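Chapitre 7
Montrer une tâche à un bras : la démonstration par guidage et par télécommande

Objectifs du chapitre
Distinguer guidage manuel et télécommande. Savoir lire un jeu de démonstrations avant d'en tirer une politique. Reconnaître ce qu'un taux de réussite ne dit pas.

Les brochures commerciales présentent volontiers la démonstration comme la fin de la programmation : on prend le bras par le poignet, on lui fait faire le geste, il recommence tout seul. L'étudiant qui a passé une après-midi en salle de travaux pratiques sait déjà que l'affaire est moins simple. Le bras enregistre des angles, des vitesses, parfois des efforts. L'intention de celui qui le guide ne figure dans aucun fichier, et c'est pourtant elle qu'on prétend transmettre.

Deux familles de méthodes occupent ce chapitre. Dans la première, dite kinesthésique, l'opérateur déplace le bras à la main pendant que les moteurs compensent le poids. Le geste est direct, mais le corps de l'opérateur entre dans le champ des caméras, et ses hésitations passent dans la trajectoire. Dans la seconde, l'opérateur reste à distance et agit par un bras maître, une manette ou un contrôleur suivi dans l'espace. Les images sont plus propres. En revanche, il perd le toucher, et il compense par la lenteur - un défaut que la politique apprise reproduira avec une fidélité parfaite.

Nous suivrons d'un bout à l'autre le jeu Nenum, constitué à l'atelier d'Arurthorpe avec le logiciel d'enregistrement Skindeo. Il comprend 200 démonstrations télécommandées d'une tâche de rangement sur table. Les auteurs du jeu parlent d'un décor « domestique ». Le mot est généreux.

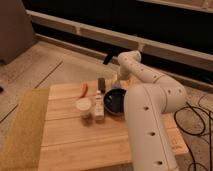 Figure 7.1. Le bras et les objets regroupés sur la table, vus par la caméra fixe.

Avant de parler d'apprentissage, il faut regarder ce que la caméra fournit. L'image est peu détaillée et les contours des petits objets sont flous. Le bol sombre se repère sans peine, mais le segment inférieur du bras en masque le côté droit. Un opérateur présent dans la pièce se penche et voit le reste ; une politique qui ne dispose que de cette vue doit s'en passer. On demandera donc toujours, devant un jeu de démonstrations, ce que voyait la personne et ce que voyait la machine. Quand les deux diffèrent, une partie du savoir-faire reste hors des données, et aucune architecture de réseau ne l'y remettra.

La quantité ne règle pas la question. On lit souvent que 1000 démonstrations suffiraient là où 200 échouent. Cela se peut, à condition que les nouvelles varient ce que les premières laissaient constant : la position du bol, l'ordre des prises, l'éclairage, l'opérateur. Répéter un même geste depuis un même départ apprend surtout à bien partir. La section 7.4 reprend sur ce point le protocole Chornovol, qui impose 24 configurations de départ, et en discute les limites.

Reste l'évaluation. Un essai est compté comme réussi quand l'objet se trouve au bon endroit à la fin. Ce critère ignore les objets heurtés en route et les reprises laborieuses. Nous l'utiliserons faute de mieux, en publiant toujours à côté la durée des essais et la liste des échecs.

Questions préalables
Sur la figure 7.1, quels objets changeraient d'aspect si le bras se repliait ? Quelle seconde position de caméra proposeriez-vous, et que perdrait-elle à son tour ?

Prérequis : cinématique directe (chapitre 2), étalonnage des caméras (chapitre 5).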